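Chapter 7
Appraisal and the Loan-to-Value Ratio

7.1 Purpose of the appraisal

A lender secures a home loan with the property itself. The amount it will advance depends on the value an appraiser assigns to that property, which may differ from the price in the sales contract. This chapter covers how value is estimated and how the estimate enters the loan decision.

The loan-to-value ratio (LTV) is the loan amount divided by the lower of the contract price and the appraised value. Consider a house in Savwood under contract for $319,000. If the appraisal supports the price and the lender caps LTV at 80 percent, the largest available loan is $255,200. If the appraisal comes in lower, the cap applies to the lower figure and the buyer must renegotiate, add cash, or withdraw.

Three approaches to value are treated in Sections 7.2 through 7.4: sales comparison, cost, and income. Problems using the Vumadel sales table begin on page 73.

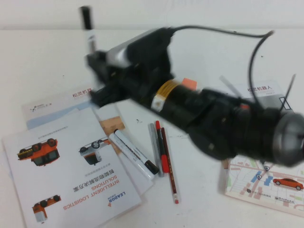 Figure 7.1 Robotic arm over a white tabletop, in motion.

Key terms: appraised value, comparable sale, contract price, loan-to-value ratio, reconciliation.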